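## 6. First start of the bench turbine

This section covers the first run of the Clitel micro gas turbine after it has been mounted on the Stivbridge test stand. Complete the fuel and oil checks in section 5 before you begin.

**Caution:** Keep the area behind the exhaust clear for the whole run. The exhaust cone stays hot long after shutdown.

1. Set the main switch on the Leinonen control unit to OFF.
2. Connect the starter lead, then the speed sensor lead. The plugs are keyed and should not be forced.
3. Open the fuel valve a quarter turn and check the line for leaks.
4. Set the main switch to ON. The display shows the software version, then the exhaust temperature.

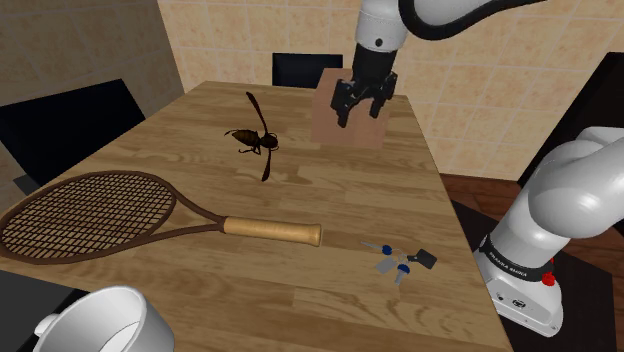
5. Press and hold START until the starter motor engages. Shaft speed should reach 4000 rpm before the igniter comes on.
6. Watch the exhaust temperature. A short peak during light-up is normal. If it passes 800 °C, press STOP and go to step 10.
7. Let the engine settle at idle for 6 minutes. Do not touch the throttle during this time.

**Note:** Units shipped before October have the older igniter and may need a second attempt. Wait until the shaft has stopped turning before you try again.

8. Open the throttle slowly to the first mark and hold it there. Write down the oil pressure, shaft speed and exhaust temperature on the run sheet.
9. Return to idle and press STOP.

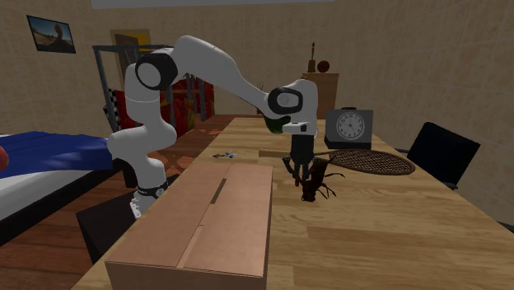
10. Leave the main switch ON. The control unit turns the shaft with the starter motor to cool the bearings – this continues until the exhaust temperature falls below 300 °F.
11. Close the fuel valve, then set the main switch to OFF.

**Caution:** Do not disconnect the battery during the cooling cycle. Bearing damage caused this way is not covered by the warranty.

If the engine fails to light on the second attempt, drain the combustor as described in section 8. Replacement igniters are listed in the Wundness parts sheet under "Hot section."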